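A **drop surface** is any flat, waist-high or lower piece of furniture on which household objects come to rest without anyone having decided that they should. The commonest example in the modern living room is the TV console. Others are the hall table, the top of the microwave, the piano (where there is one) and the stair that is always the third from the bottom.

The term is used in home organizing and, more loosely, by people arguing about where the scissors are. It differs from *storage*, in which an object is put somewhere, and from *display*, in which an object is put somewhere to be looked at. Most working drop surfaces contain a little of both, along with tape.

## Terminology

The organizer Retno Chin used "drop surface" in her household manual *The Kivden Notes*, borrowing it from mail sorting. She had earlier tried "landing shelf," but her readers took this to mean a shelf on a landing and wrote in to say they didn't have one. A rival expression, the "Fülöp ledge," named after an apartment block whose units came with deep windowsills and no closets, survives among a few older writers and is best avoided in company.

## Formation

A drop surface needs three conditions: it must be flat, it must lie on the way to something else, and it must belong to the whole household. The last matters most. A desk has an owner, who can be blamed. A TV console has only an audience.

Accumulation generally begins with the remote controls, which have a legitimate claim to the spot. Tissues follow. Once a tissue box is in place the surface is considered open, and other objects arrive in no fixed order. Larasati Sinaga, in a survey of 79 living rooms in the Surkisetti district, found that adhesive tape appeared earlier than expected and left later than anything else. Her explanation was that tape is fetched for a job, the job is finished, and returning the tape is a separate job.

## Typical contents

Writers on the subject usually sort the contents into residents and transients, with a disputed middle class.

**Residents** are decorative or sentimental. Trophies belong here, as do coin banks and figures of cartoon characters, which tend to be pushed toward the back and lined up there. A row of characters is stable. It may be added to but is seldom thinned, as every piece came from somebody.

**Transients** include keys, pouches, small black electronic items of unknown purpose, and anything with a charger. They are meant to be there until the evening.

**The disputed class** is mainly tape and cookies. A jar of cookies is a resident by its jar and a transient by its contents. Chin files it under residents. Sinaga, who has children, does not.

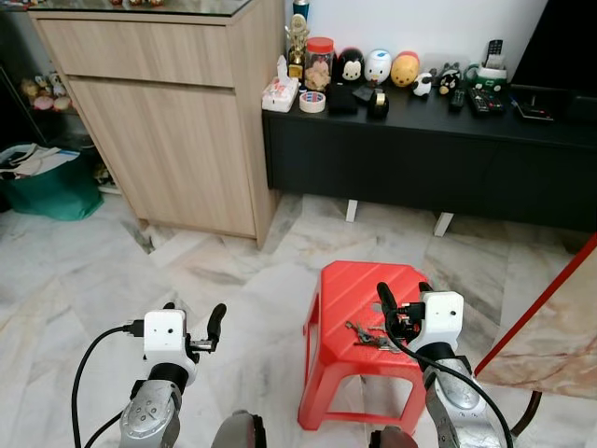
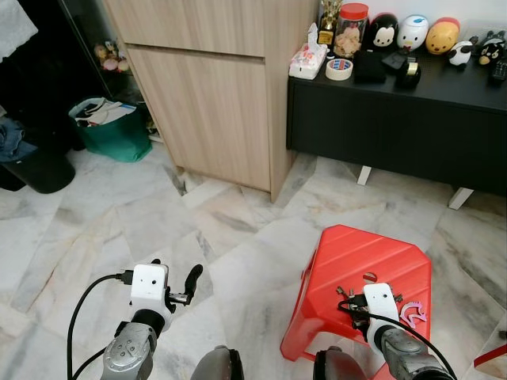 ## Overflow

When the main surface fills, objects move to the nearest substitute. Glass-topped cabinets are popular, then step stools, then the floor. The step stool is an awkward case, as it's lightweight, brightly colored and likely to be picked up by someone who wants to stand on it. Keys left on a stool are therefore classed as "at large," even when everyone can see them.

Textiles follow their own rules. Clothing rarely goes on a console, where it would cover the remotes, and prefers chair backs and the rims of bins. A garment over a trash bin is held by its owner to be hung up. Reusable bags stand on the floor beside the furniture and hold whatever was last put in them.

## Clearing

The usual method, known as the Destham sweep, calls for everything to be taken off the surface, the surface wiped, and only the residents returned. It is normally attempted on a Sunday and takes about 2 hours, most of it spent on one drawer that had nothing to do with it.

Gentler approaches exist:

- A holder for the remotes, so that they stand in one place. At least one remote will decline to use it.
- A tray or bowl for keys, kept near the door and not near the television.
- Moving all tape to a single drawer. Households that do this report buying more tape.
- Choosing a console raised on legs, which does nothing for the top but makes it easier to sweep underneath.

Chin's manual allows a household one unsorted surface on compassionate grounds. Sinaga considers this lenient, although she concedes that a completely bare console was recorded only once in her survey, in a unit where the family had moved in that morning and the boxes were still in the hall.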